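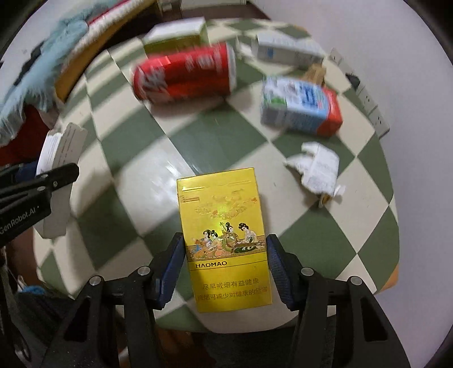 Yellow HAOMAO pack on the check table, front face.

Friday, after lunch

Pack sorting, Kostard box. Got through the yellow one properly today, rest only glanced at. Going in the drawer as 121 unless Welau already used that number, must check the old list.

Notes for the card:
- brand in black capitals under the picture, thin line below it
- four women, old-style Chinese dress, hair up in buns. One with a stringed instrument, one leaning over a long zither-type thing (guqin? guzheng? ask Đỗ, they did the music labels)
- gold embossing up top, cloud / floral. Goes greenish in our light, don't write green on the card
- two rows of Chinese at the bottom, both about giving up smoking and health. Second row hard to read at the right end, shiny. Tilt the lamp next time

Embossing is a pain to record. Tried a pencil rubbing on tissue on one of the spares from the box, no good, tissue slid. Try 40 gsm if theres any left in the plan chest.

Sleeves: down to about 200, the small ones. Panen do them in 1,000s only, too many? Put on the November order anyway and split with upstairs.

To do
check 121
colour words - agree "yellow" or "lemon", not both, the index is a mess allready
back and sides of this one still to do, Monday's job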